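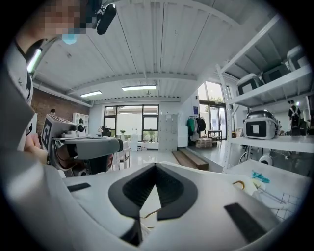 Hand-held grippers, one in front and one in the operator's left-side view

Forum > Data collection > Good practice

Pad and marker rules for hand-held grippers

urinham_ops
Posted Fri 10 April
We are rewriting the rules for our hand-held grippers. Draft so far: check both pads before each session, wipe the marker faces, no loose cable near the jaws, stop after 21 takes and check again. Comments welcome.

N. Usuga
21 is too many for us. Pads drift on the housing and you don't notice until the replay. Svetozár has us check every ten.

devik_bench
Disagree. If pads move that fast the screws are wrong. Fix the screws and keep the longer block. We ran 410 takes in January and threw out 2.

N. Usuga
On what, cubes? Try bent rod. It rolls in the pads.

devik_bench
Mostly cubes, yes. Fair point.

Elin Pritchard
Rod is where I'd want a written rule. Ours says grip on a straight part if there is one, and log the take as "curved" if there isn't.
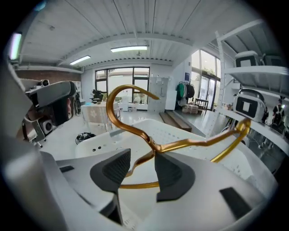 hornby22
Who signs off a take when the operator and the reviewer disagree?

Elin Pritchard
The reviewer does, and the operator adds a note to the log. We had it the other way at first and the logs were a mess.

urinham_ops
Adding that. What about markers? Ditte wants them replaced on a schedule.

devik_bench
Waste of stickers. Replace when a corner lifts or tracking drops.

Ditte S.
By the time tracking drops you have bad takes already. I'd rather change them monthly. Keep fingers off the printed faces too, hold the block by a blank side or an edge.

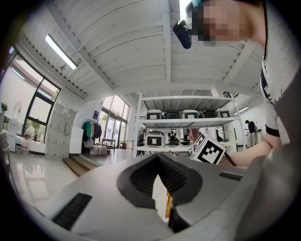 Draft 2, changes from this thread

Pads: check every ten takes for curved items, every 21 for the rest.
Sign-off: reviewer decides, operator notes.
Markers: still open. Devik and Ditte to send numbers.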